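Clamow Grappling and Judo Club
Progress report to the Rothe Fund for Community Sport
Youth and Adult Mat Program, second reporting period
Prepared by Junpei Ishida, program manager
15 Dec 2025

Summary

The program is running on all the days we applied for, and the new mats are down. Attendance in the youth classes is ahead of plan. The adult beginner class is behind plan, and the reasons are set out below. We held one in-house tournament and sent a team to the regional open at Promau. Spending is within budget, with one request to move money between lines. The coach certification work is late and will finish in March.

Facility and mats

The old mats were taken up over the summer break. Tsutomu Okabe and the senior students did the removal, which saved us the contractor's fee for that part of the job. The subfloor under the north half was in worse shape than we expected. Two sections had to be patched before anything could go on top, and classes started a week late as a result.

The new surface covers the full training area and the strip along the wall where parents used to leave their shoes. Shoes now go in the hallway. The mats have a tatami-type texture that suits judo and submission grappling. The wrestlers who share the evening session would have preferred a smooth top and told us so. They have got used to it, mostly.

Wall padding is finished on three sides. The fourth side has the heating unit on it, and the building owner wants the unit inspected before we fix anything near it. We have asked for a date and don't have one yet.

Attendance

We logged 2,387 individual visits in the period, counting each person once per class attended. Youth classes made up the larger share. Seventy young people are now registered, and the waiting list for the younger group is open again after we closed it in the fall.

Retention in the youth group is good. Most of the kids who started with us in the first period are still coming, and several have moved up from the introductory class to the regular one. The group that drops off is the early teens, who have school teams pulling on the same hours. We moved their class later by half an hour. It helped some of them and made it harder for the ones who take the bus.

The adult beginner class has not filled. We planned it as a six-week block with a fixed start, so anyone who heard of it in week two had to wait for the next block. Starting with the next period it will be open entry, with the first 20 minutes set aside for new people to work on falls and basic movement with an assistant coach.

Homework hour

The homework hour runs in the side room before the youth class. The fund agreed to it as a support activity, and it costs us very little beyond the tutor's time and paper. Students who come straight from school have somewhere to sit and work, and the coaches get them on the mat on time. Middle school math is what they ask for help with most, so the tutor now keeps sets of practice problems ready.
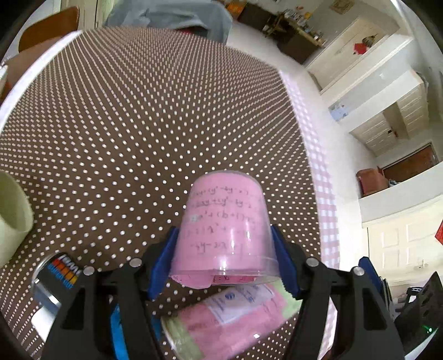
Competition

The in-house tournament took place at the end of the fall term. We ran round-robin groups of four in place of a bracket, so every student got three matches whatever the result of the first. Matches were short. Groups were made up by weight and experience, and in two cases we asked parents before putting a girl in a group of boys of the same size. Both agreed.

We had three mats going at once, and that was one too many for the referees we had. The third mat ran late all morning and we finished well past noon. Next time we will use two mats and split the day by age.

At Promau we entered a team in the junior judo divisions and a smaller group of adults in no-gi grappling. Results were mixed. Our juniors did well in the lighter classes, with two of them reaching a final. The heavier juniors all met older and more experienced opponents early and went out. In the adult divisions we had one third place, won on a referee's decision after a match with no points scored.

What we took from the day is that our students are comfortable on the ground and slow to commit to a throw. They spent a lot of time gripping and circling, and two of them were penalized for it. Mr. Okabe has changed the last part of the intermediate class to short standing rounds that begin with grips already taken.

Injuries and safety

There were no serious injuries in the period. The log has the usual jammed fingers, one sprained ankle and one case of ringworm. The student with ringworm stayed home until cleared, and we cleaned the mats twice a day for the following two weeks. We now check for skin problems at the door before every youth class.

Our concussion policy was rewritten to say plainly that a student who takes a knock to the head is done for the day and needs a doctor's note to return. One parent objected when it was applied. We kept to the policy.

Coaching staff

Mr. Okabe remains head coach. Two assistant coaches began their certification courses, and one has passed. The other missed the second weekend of the course through illness and has a place on the next one in March. Until then he teaches only alongside a certified coach, and this is why the planned extra youth class has not started.

Budget

Spending on mats and padding is on target. The subfloor repair was not in the original budget and came to $557. We ask the fund's permission to cover it from the travel line, where we have money left over because parents shared driving to Promau. No increase in the total grant is requested.

Attendance records are now kept in Clarus, the booking system we started using this period. The first few weeks have gaps where coaches signed students in on paper, and those sheets have since been entered by hand.

Next period

Start open entry for the adult beginner class.
Complete the second assistant's certification in March, then open the extra youth class.
Get the heating unit inspected and pad the fourth wall.
Hold a second in-house tournament on two mats.

The full attendance export and receipts are attached separately. Please send questions on the budget line transfer to me at the club office.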